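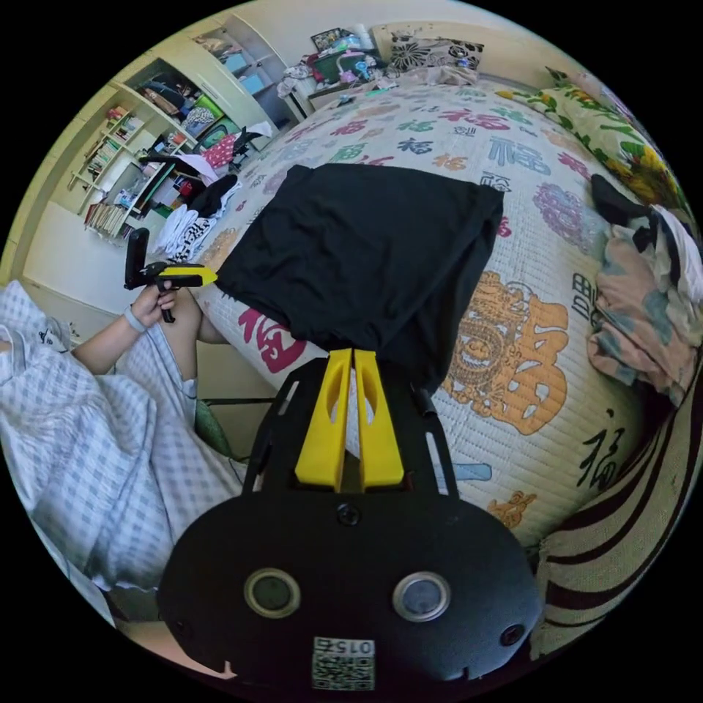

Why is one radiator stone cold when every other one in the house is hot?

Most often the pin inside the thermostatic valve has stuck down, so no hot water gets in. Less often it's air at the top, a closed lockshield or sludge.

Ticket: back bedroom radiator, no heat
Site: Tedevcombe, upstairs
Raised by: Bernadette Gallagher
Picked up by: Orla Lynch
Status: closed, see end

As reported (Bernadette)

Back bedroom rad cold top to bottom. Landing one is hot, bathroom towel rail too hot to touch. Valve turned to 5, made no odds. Boiler pressure fine I think, needle's in the green. Has been like this since we had the heating back on after the new pump. Room sits at 17 when the rest of upstairs is lovely. Can someone look please, I've people staying.

Reply 1 (Orla)

Thanks. Before I come out, can you try these and write back under each one.

1. Feel both pipes at the bottom of the rad where they come out of the floor. Hot, warm or cold?
2. Bleed it. Key in the square bit top left, quarter turn anticlockwise, rag under. Hiss or water?
3. Is the timer on constant or on the programme? Set it to constant for now.

Don't take anything else off yet.

Reply 2 (Bernadette)

Pipe on the valve side is hot up to the valve and then nothing. Other one cold. Bled it, water straight away, no hiss at all. Got some on the carpet. Timer now on constant.

Bed's in the way a bit, can shift it if you need to get at the far end.
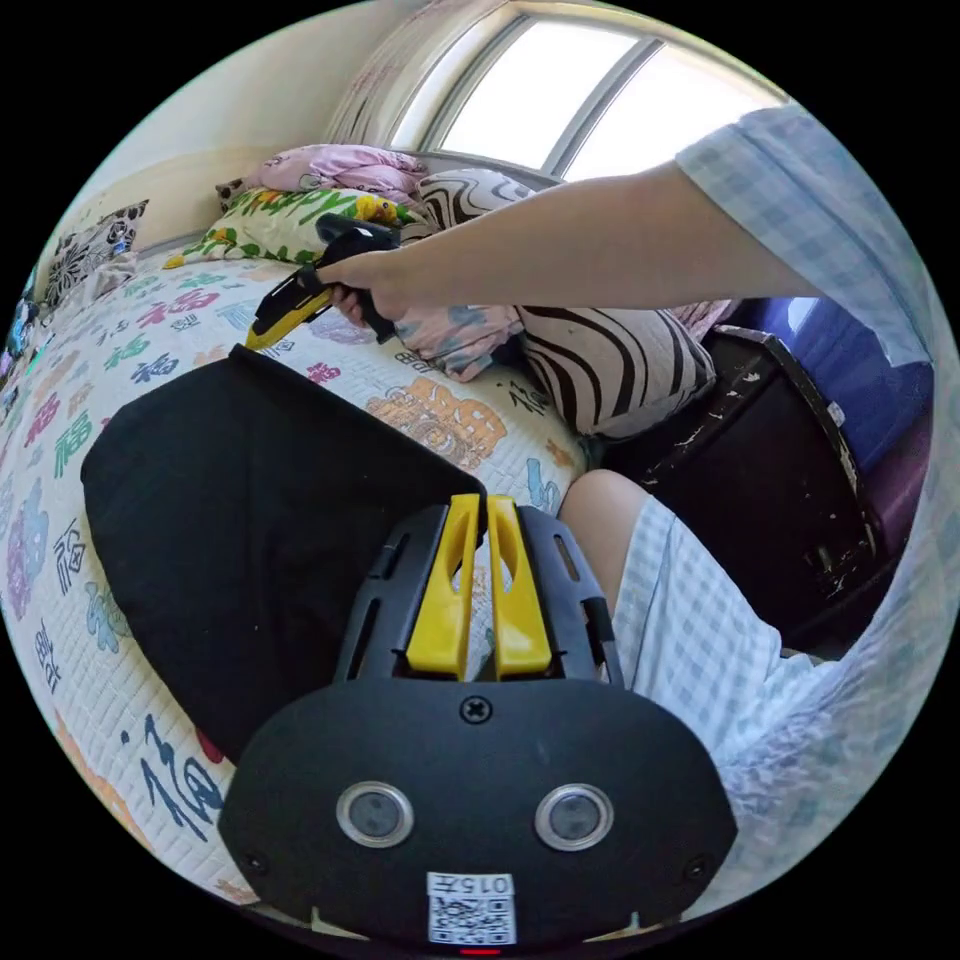
Attachment: back bedroom, patterned bedspread with a black cloth over it

Reply 3 (Orla)

Leave the bed, I can get round. Hot up to the valve and cold after is nearly always the pin. Not air, you'd have had a hiss. So:

- unscrew the white plastic head, by hand, big ring at the bottom of it, anticlockwise. Turn it to 5 first or it fights you.
- you'll see a little metal pin sticking up. Push it down with something flat like the back of a spoon. It should go down a couple of mm and spring back.
- if it doesn't move, don't go at it with pliers. People pull them out and then it's water up the wall.

What make is the head? Name is on the rim.

Reply 4 (Bernadette)

Says Jerard on it. Pin is down level with the brass and won't budge. Tapped it with the spoon, nothing. Landing one (same make) is sticking up and bounces fine so I can see what you mean.

Reply 5 (Orla)

That's it then. Stuck shut. They do this if they're left turned right down all summer. Put the head back on loosely and I'll call in after 2.

Site visit (Orla)

Got there 2ish. Head off. Pin well stuck. Bit of silicone spray, left it, tapped the side of the valve body with the handle of a screwdriver, not the pin itself. Second go it popped up. Worked it up and down until it moved freely. Pipe on the far side warm inside 5 mins, whole rad hot by the time I'd had a tea.

Lockshield at the other end was open a full turn, left alone. Checked the pressure at the boiler, had dropped a touch from the bleeding, topped up from the filling loop and shut both taps after. Bernadette had it marked as fine, it was, just low side.

Also had a look at the room stat while there. It's the Rutent one in the hall. Batteries low symbol showing so put new ones in. Nothing to do with this fault but would of been the next ticket.
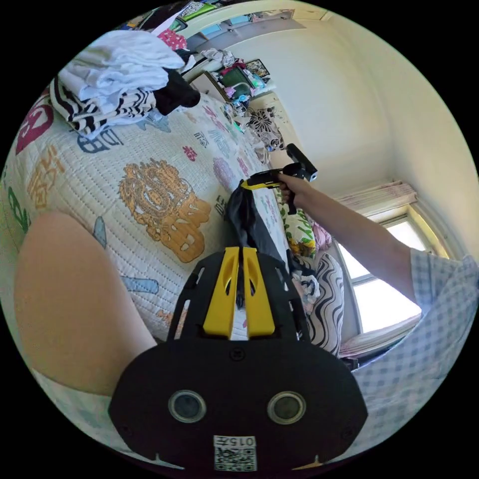
Patterned bedspread with a dark cloth

Didn't need any of this here but putting it down for whoever gets the next one.

Rad hot at top, cold along the bottom: sludge. Needs to come off and be flushed in the garden. Don't do it over a carpet.

Cold at top, hot at bottom: air. Bleed, then top up.

Pin moves but no heat at all: check the lockshield. Count the turns when you close it, so it can go back where it was.

Pin drips once it's moving: gland has gone. Put the head back on and ring Hjaltadóttir, she carries the Jerard inserts and can swap one without draining down. We don't.

Several rads gone cold at once: not the valves. Look at the pump speed, or an airlock on the upstairs loop.

Follow-up (Bernadette)

Room was up to temperature by 6. Turned it down to 2 overnight and it was still working in the morning. Carpet has dryed out ok. Happy to close.

Closing note (Orla)

Closed. Asked Bernadette to leave all the upstairs valves fully open when the heating goes off in May. If the same one sticks again change the insert, don't keep spraying it.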